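Subject: Re: [whiteley-allotments] Washing-up in the hut, and the tea money

On 10/20/26, a member wrote:

> Could we please talk about the sink again? The sponge was in a dreadful state when I came up to pick my last beans, and I ended up rinsing my mug under the outside tap. Also, does anyone know how much is left in the tea tin? I think we should stop buying the Fevura teabags if they have gone up again.

Hello all,

Thank you for raising this, and please don't think you were being a nuisance, because I have been meaning to write about the hut for weeks and kept getting distracted by leeks (mine are splendid this year, if anyone would like a few, do come by plot 126).

The tea tin first. After the summer open day we had £419 in it, which was a lovely surprise, and I then spent £85 on the new urn, which leaves us with £334. I would like to keep £300 of that back for the hut roof in March, so there isn't a great deal left for biscuits, but we shall manage. On the teabags, I did try the Drerico ones at home and my whole household complained. They are cheaper but you need two in the pot, so I can't see that we'd save a penny. I say stay as we are until the new year and then look again.

Now, the sink. I don't think a rota is the answer – we had one before, and it stayed pinned to the door until the sun bleached it. What I'd suggest is much simpler. Wash your own mug before you go home, squeeze the sponge out and stand it on its edge, and please don't use it on flowerpots or boots. There is a perfectly good brush under the bench for those. I'll put a fresh sponge out at the start of each month and the old one can go in my bucket for scrubbing seed trays.

I also wondered about getting a bowl and a couple of plastic tubs, so that clean and dirty things aren't all piled up together on the drainer. The hardware shop in Vekby has plenty, and I'm going over there anyway for fleece and slug wool. Do say if there's anything you'd like me to bring back, though I can't fit compost in the car this time.

If anybody feels strongly about colours, speak now! Otherwise I shall just choose.
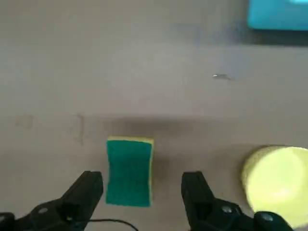
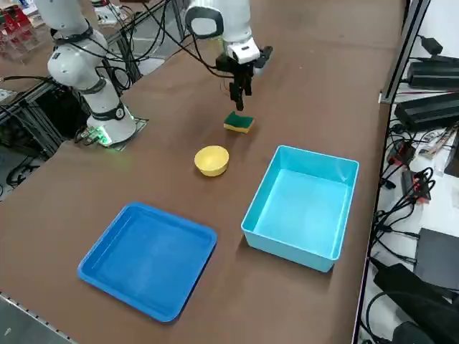
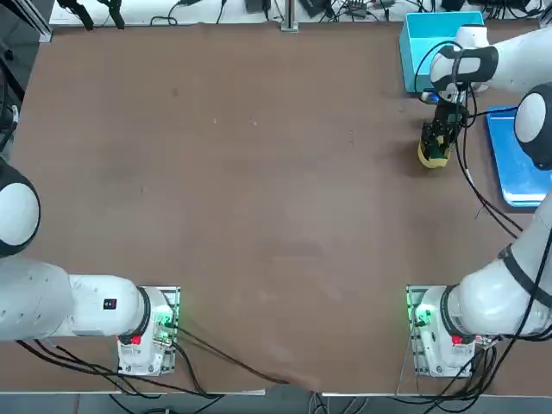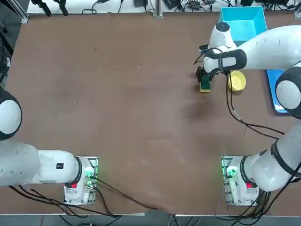 First one: the green and yellow sort of sponge. Second: a tray, a bin and a yellow bowl.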